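How to Sort Chopsticks Into a Divided Holder

By Stella Biwott

Every kitchen has a drawer where chopsticks go to lose their partners. Ours had been swallowing them for years, mixed in with takeout ones, cooking ones and a single knitting needle that I'm told is mine. One Saturday I emptied it.

You need a utensil holder with compartments, a table and a cloth. The cloth keeps the chopsticks from rolling onto the floor, where the dog has opinions.

Wash everything first, holder included, and let it all dry overnight. Chopsticks put away damp will smell like a basement by Tuesday.

Spread the cloth, set the holder at one side and lay the chopsticks down in a bundle, all pointing the same way. Square ends at one end, please. You'll be matching by those.

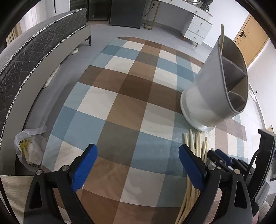
Sodon Household Notes, No. 178, p. 6

Now pair them. Pull out one chopstick, find another of the same length and color, and tap both upright on the table. If the tops are level, you have a pair. If they're off by a hair, you have a pair for guests.

Hold the two together and lower them into the tallest compartment. A plain white holder with pale wooden chopsticks in it looks cleaner than it has any right to, so enjoy that for a minute. Keep the small compartments for short things: teaspoons, chopstick rests, the corn forks you swore you'd use.

Stop before a compartment gets tight. If you have to push, somebody will later have to yank, and the whole holder comes along for the ride.

Leftover singles are good for staking seedlings or fishing toast out of an unplugged toaster. Brayden Fraser wrote in after No. 2 to say he keeps his in case the mates come back. It's been 3 years, Brayden.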